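Articles > Food Service and Hospitality > Leftovers and portion size in a small restaurant chain > Section 3

3. Setting and method

3.1 The restaurants

The study took place in the branches of Bremance, a family-run chain that serves grilled fish, rice plates and stews. The oldest branch is in Chiba and the newest, which the staff call Nelar after the shopping street it stands on, had been open for less than a year when we began. The menu is the same everywhere, but the kitchens are not. Chiba cooks rice in large batches before each service, while Nelar cooks it in smaller pots through the evening. This matters for portion size, as a cook with a full pot tends to fill the bowl higher.

All branches offer two sizes of the main plate. The regular plate is meant to hold 600 grams of food, counting rice, main item and sides. The small plate is sold at a lower price and is listed at the back of the menu, under the children's dishes. Many adult guests told us they did not know they could order it. We return to this point in Section 5.

3.2 What was counted as a leftover

Earlier work on plate waste has often treated anything left on the plate as a leftover. We found this hard to apply. Fish bones, lemon wedges and the banana leaf under the rice come back with nearly every plate, and no guest is expected to eat them. We therefore sorted each returned plate into edible and non-edible parts before weighing. Sauces were left out unless they had soaked into the rice, in which case they were weighed with it. Soup was measured by volume and is reported separately.

Food that guests took home was not counted as left over. This was the subject of some discussion between the authors. Food in a box may still be thrown out at home, and we have no way to follow it there. On the other hand, the restaurant has sold it and the guest has chosen to keep it, and from the kitchen's point of view the portion was used. Boxes were weighed before they were closed, so readers who prefer the other definition can work out the totals from the appendix.

3.3 Weighing and records

Plates were weighed at the dish return, on a flat scale set to zero with an empty plate of the same type. Zuweira Bonsu trained the kitchen staff in the Chiba branch and Sotiris Petridis did the same at Nelar. Each entry had the table number, the dish, the plate size and the weight of the edible part. Entries were written on paper cards and typed up after closing time. Cards with no table number were set aside, as they could not be matched to an order.

The first round of weighing was done in June with the usual menu. For the second round the small plate was moved to the front page and printed in the same type size as the regular one. Nothing else on the menu was changed, and prices stayed as they were. The second round ended on Jul 17, 2019, the last day before the summer menu came in.

Staff were told that the study was about portions, but they were not told which result we expected. Some of them guessed. One cook at Chiba began to serve less rice after seeing the first cards — we noticed this from the weights and asked him to go back to his normal scoop. His plates from those evenings are not part of the results.

3.4 Guest interviews

We spoke with 51 guests after their meal. Of these, 40 had ordered the regular plate and the rest had ordered the small one. Interviews were short and were held at the table once the plates had been cleared. Mayu Nagano asked the questions and Sota Tanabe took notes. Guests were asked how hungry they had been on arrival, whether they had seen both sizes on the menu, and what they usually did with food they could not finish. We did not ask about income or age. Guests who were eating with small children were left out, since shared plates made their answers difficult to use.

Answers were grouped by hand by two of the authors working apart, using the Triltiritz sheet described in the appendix. Where the two disagreed, the answer was read again by Nanami Nagano and her reading was kept.

Figure 2. Blue cloth held above a covered table, two views.

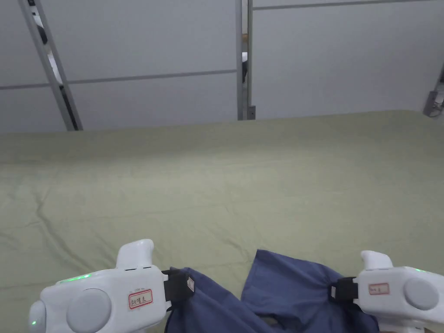
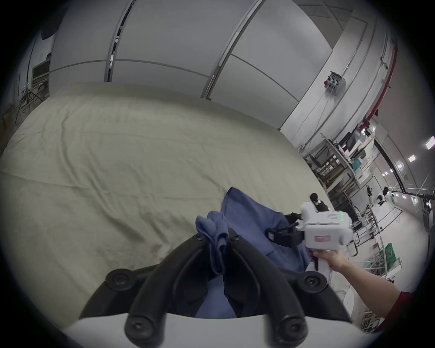

3.5 Limits of the method

The weights cover evening service only. Lunch at both branches is sold mostly as set trays, and the trays come in one size.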